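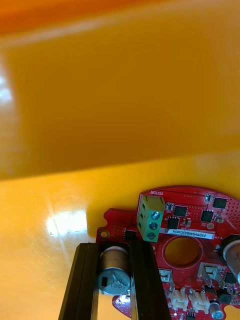
Cikivora Archive -- document store for small offices

Scan it, tag it, find it again. Runs on your own server or on ours at Stondville. Search covers full text, including old faxes if the scan is half decent. Every version kept, roll back any time.

Comes with 3 user roles, check-in and check-out, email alerts. More than 30 file types previewed in the browser, no plug-in needed.

Upgrading from Belitz? Importer is included, run it overnight. Folder permissions carry over, saved searches dont -- sorry, next release.

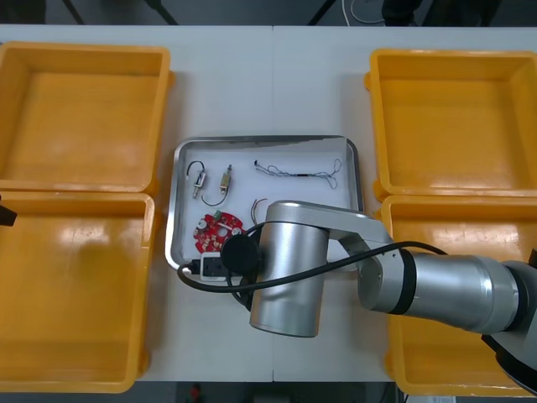

Licences and support

Per server, not per seat. First year of updates included. Quotes and trial keys from Signe Midtbø, please give you server version when you write.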